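Nandby opens desktop computer refurbishing line

Wemirari, March 2018 - Nandby has opened a refurbishing line for used desktop computers at its Wemirari site. The line has 2 benches and a planned throughput of 45 towers per week.

Each tower is laid on its side with the side panel removed, so that the motherboard, expansion slots and power supply can be reached from one position. Work follows Plelolora, the company's internal procedure, which has five stages: intake, inspection, component work, power test and data erasure. Processors and graphics cards are logged separately from the chassis - a unit that fails the power test is kept for parts.

Nandby supplies refurbished towers to schools and small offices through its distributor, Wan. Orders for the first lot are open now. A second lot is scheduled for November.

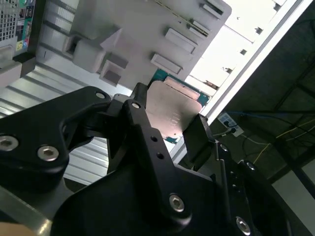
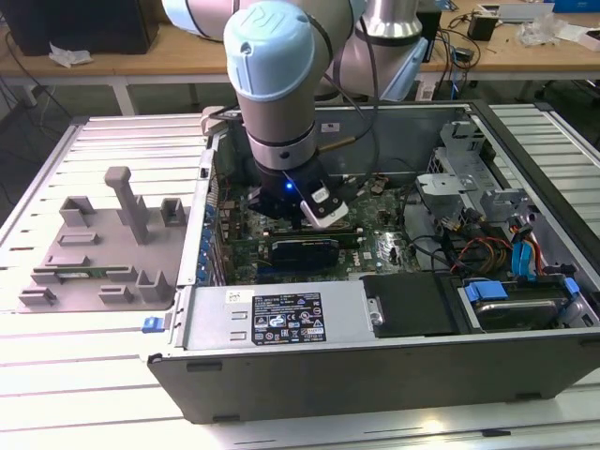
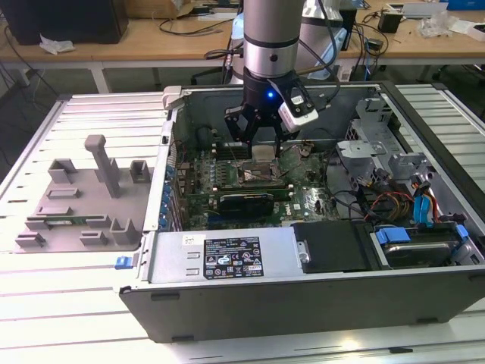 Desktop computer hardware at the Wemirari site. First picture: processor with metal heat spreader. Second and third: open tower on its side, with motherboard, graphics card and power supply.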